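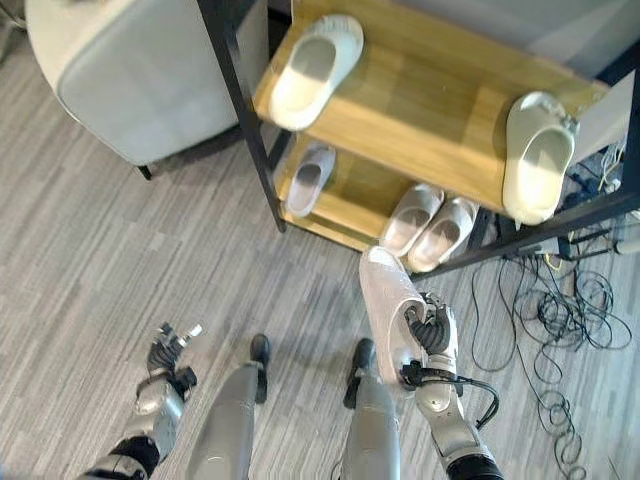
4 min read

I came to the Cliroteck teleoperation kit after a long winter of moving a robot's arms around by hand, which is lovely for simple pushes and lifts and very hard on the shoulders for anything else. The kit is a headset, a pair of sensing gloves and a little base box, and it lets you show a humanoid a task by doing it yourself from across the room.

Our task at Lesport is putting shoes on a two-tier rack, and I've grown fonder of it than I expected! Slides are forgiving. A closed shoe is another matter – you want the fingers curled around the heel opening, and you have to decide early which way the toe should point, or you end up twisting your wrist at the shelf.

The gloves are the best part. Finger tracking feels close and natural, and I recorded 40 demonstrations in one afternoon, keeping 79 in all once I'd added the next morning's. The older Wolde gloves we used before made my thumb drift so badly that I gave up on pinches altogether.

Now for the grumbles. Depth is hard to judge through the headset when you're looking steeply down at a low shelf, and I still reach short on the lower tier. Calibration has to be redone whenever you take a glove off, so have your coffee first. The strap is stiff too (I swapped mine for a soft one from Buvby and have been much happier).

If you only need a few simple motions, hand guiding will serve you nicely and costs nothing extra. For two-handed household work I'd buy this again, and I'm planning to have 200 shoe demonstrations saved by March.

Contact | © Lesport Workshop Notes | Back to top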